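Kit corner: a fortnight with the Indar two-arm bench kit

I've been promising you a proper write-up of the Indar since August, when Beatrice Were talked me into signing up for the trial. For anyone who missed the last newsletter, it's a hire kit from Clurholm: two white arms, a black gripper on each, and a login to their teaching software. You supply the table. They'll leave it with you for 34 days and then you either pay up or pack it up.

Setting up took most of an arvo, and a fair bit of that was me hunting for the right power board. The printed guide is pretty good on bolting down and pretty woeful on cables, so ring the help line early. I got Tibor Virág, who was lovely about it and didn't once sigh.

We went with toy bricks for our first jobs - cheap, bright, and a real test of how fussy the grippers are about angles.
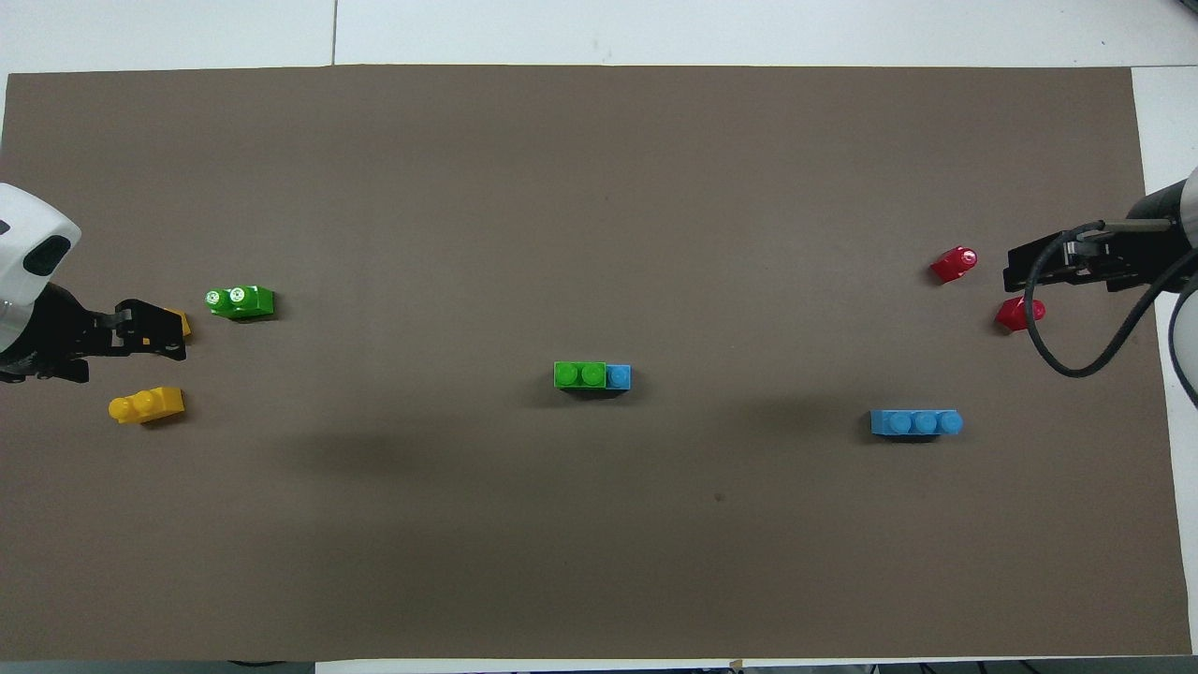

Brick work on the Indar, with an arm at each end of the brown paper.

Do put some matte paper down if your tabletop is white. I tried it bare at first and the glare off our lights drove me up the wall. A roll from the art shop cost me next to nothing, and Mwende Mugo reckons any dull colour will do the job.

The teaching side is what I'd pay for. You guide an arm through the move, save it, give it a name and go again. Clurholm suggest 40 goes at each task before you let it try by itself, and I'd call that the bare minimum. My first lot was sloppy and I ended up binning the whole set.
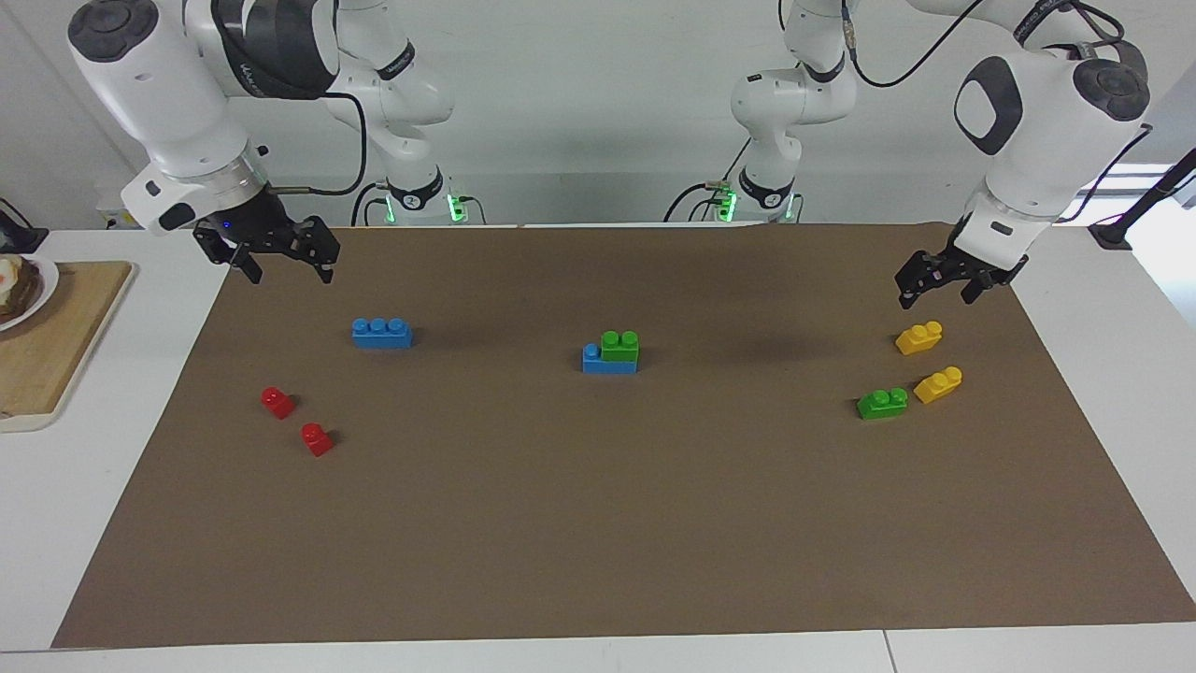

I'm less keen on the price. It's $2,000 a term once the trial's over, and spare gripper fingers are extra (of course they are!). Zakhar Yurchenko has been running the Ardeleanu kit over at Grornmont and says it's cheaper, but you only get the one arm, and I'd miss the second one badly. Passing a piece across from one side to the other is the bit everyone wants to have a go at.

If you'd like a turn on ours, send Lamduan Noiphan a note and she'll book you in. Sessions are 60 minutes, and please bring your own laptop.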